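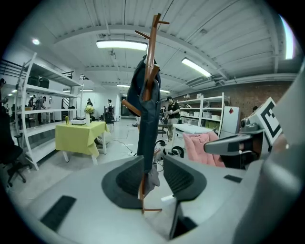

*Photo: Bujar Nikolaidis*

**Coat swap is back**

Okay, so I cleaned out my hall closet over the weekend and found two winter coats I'd completely forgotten I owned (one still had a Clorard bus ticket in the pocket!). Which got me thinking about the swap. We're doing it again in September, same room at the Rornonby library, and I'd love to see more kids' sizes this time. Last year those were gone before I got my own coat off.

You can bring up to 40 pieces per household, though please, have mercy on whoever is sorting. Jackets, scarves, rain gear, all good. Wash them first and check the zippers. Abbas Sadeghi has offered to fix loose buttons while you wait, and he's quick.

Drop-off starts at 2, doors open for swapping an hour later. Anything left over goes to the thrift store in Pollerov. If you can lend us hangers, drop me a line – I never have enough hangers.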